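Wrist camera reads the label on ribbed clear tubs only some of the time

Asked in: Cells and Grippers > Vision and sensing
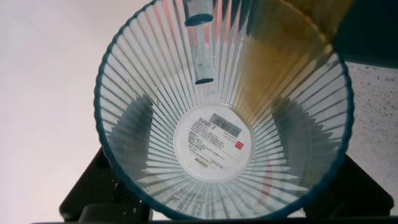 A reply from Vulby came in before the full question was up: you're looking for print through shiny ribs, so sort your light out before you touch any software. What lamp is on it, and is it fixed to the wrist or to the bench?

Question

Sorry, hit post too early. Full details now.

I look after one small pick and place cell at Plekthorpe. It's a six-axis arm with a two-finger gripper and a little colour camera mounted at the wrist. The arm goes over the tub, looks straight down into it, reads the barcode on the round white label in the base, and then goes on with the job. If it can't read the code it parks and waits for someone to press reset.

The lamp is a ring light around the camera, fixed to the wrist. I log every look. Over the last 3,000 looks I had 1,078 no-reads, and it was never anywhere near that bad before May. What I've done so far:

Cleaned the lens with a dry microfibre cloth.
Ran the camera calibration again with the printed grid. Passed.
Swapped the camera cable for the spare. No change.
Turned the exposure down. Fewer white streaks off the ribs but the label went grey.

The label sits upside down to the camera and the barcode is at a slight angle on it. It's small, and most of the label is other print. The reader is the standard one that came with the Plamex controller. I've got it set to search the whole image. Do I need a better camera, or is it something in the setup?

Answer 1 (marked as helpful)

You probably don't need a new camera. Upside down shouldn't matter, as most barcode readers take either direction, but check that the angle tolerance hasn't been set to something tight. Ours had gone back to the default after a controller update and it took me a week to find it.

I'd do these in order.

1. Stop searching the whole image. Ribs are thin light and dark lines side by side, and to a reader that's a lot of possible barcodes. It burns through its time limit on them. Draw a search area around the label with a bit of margin and leave the walls out.

2. Turn the ring light off and try with a lamp from one side, low down. With a ring at the wrist, the light goes into the tub and straight back up the lens. If you can't mount a side lamp, put a diffuser over the ring. A bit of frosted sheet is enough for a test.

3. Tilt the look position. Straight down is the worst angle for glare off a glossy label. Try a few degrees over, teach that as a new point and leave the old one in the program so you can go back.

4. Check focus at the depth of the base. It's easy to focus on the rim by mistake. Lock the focus ring with its screw afterwards and put a paint mark across it.

Change one thing, run 27 looks, write down the result, then change the next. If you change the lot in one go you won't know which one to keep. Arm in reduced speed while you're teaching, obviously.

Answer 2

had same thing, was the gripper. Fingers had worked loose and were hanging into the view on some looks. Check your bolts

Answer 3

Agree with the first answer on the search area. Two more to look at.

Is the tub landing in the same spot every time? If the holder has any play, the label will drift out of a tight search area and you'll swap one sort of no-read for another. Shim the holder first, then draw the box.

The other one is the wrist bracket. I've got a Vasylenko bracket on ours and the clamp creeps. It moves so slowly that you don't notice until calibration is out, and yours passing only tells you it was fine on the day. Scribe a line across the clamp and look at it every Thursday or whenever you do your greasing.

I'd also have the program take a second look from another angle before it parks. Ours retries 2 times, then calls for help.

Comment from the asker

Thanks all. Bolts were tight. Search area is done and that alone has made a big difference. Angle tolerance was at 5 degrees so I've opened that up too (I know, two changes at once). Side lamp is on order. Does anyone know if the Plamex controller can switch a lamp from a spare output, or do I need a relay?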